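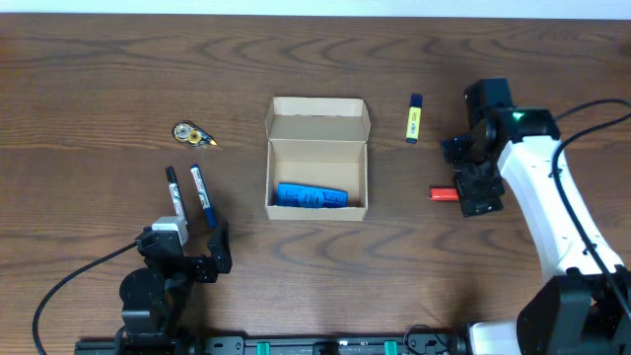 Figure 2. Small stationery on the table, with the open carton at the centre.

3.2 Packing small stationery into a shared carton

Mixed packing of desk supplies differs from the packing of uniform goods in that the order in which items enter the carton is left to the packer. In the Bralberg study, Orozco treated this order as a matter of habit. We take the view that it depends mainly on how the items lie on the table before packing begins. Each layout was therefore prepared in advance and recorded under a single name. In the layout shown in Figure 2, the carton stands open with its lid upright along the far side and one bright blue item already on its floor, while the pens and the correction tape remain on the table to either side. The blue item takes up most of the width of the carton, and any long item added afterwards must lie behind it or on top of it. The highlighter was set on end in this layout, a position which we call "standing" in the tables that follow; the two markers to the left of the carton are recorded as a "pair", as they lie side by side and at the same slant.

A total of 24 layouts were used. They were divided into 4 groups according to the position of the longest item, and each group was packed on a Monday morning and again in the afternoon, so that the light in the room at Hevby would not favour one group over another. An item was counted as packed when no part of it rose above the rim of the carton with the lid open. Items which rolled off the table were returned to their first position and the attempt was noted as interrupted. No limit was placed on the time allowed.

Two measures are reported for each layout: the order of entry, and the number of times an item already in the carton was moved to make room for another. The second measure follows the Pronard scheme, with the change that a push made by another item is counted in the same way as a move made on purpose. Layouts in which the first item lay along the front of the carton are treated separately in Section 4.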